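Minute book transcription, Lolluser diocesan papers, box 4. Carried on from the synod debate on lay readers. The clerk's hand changes partway through the volume and the second hand abbreviates "parish" three different ways. All have been expanded silently; list kept in the Hattori folder.

Vote totals checked against the printed proceedings. The clerk gives 2,015 communicants for the deanery, the printed report gives the same. The figure of 1,000 for Skesow looks like an estimate and has been flagged, not corrected.
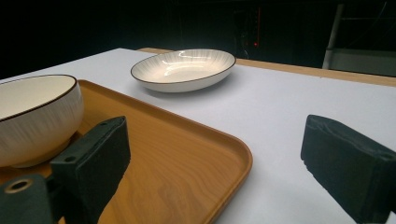

Lirnetti, June

Second pass on the bishop's reply. The word read earlier as "consent" is "content", which alters the sense: he was content for the motion to lie on the table and did not approve it. Index entry amended. Marginal note beside it still unread. Try again in daylight with the raking lamp off.

To do: renumber the loose leaves, query the missing page with Skesow, send revised text by Sunday.

Lolluser Papers Project | Contact | Copyright the transcribers | Back to top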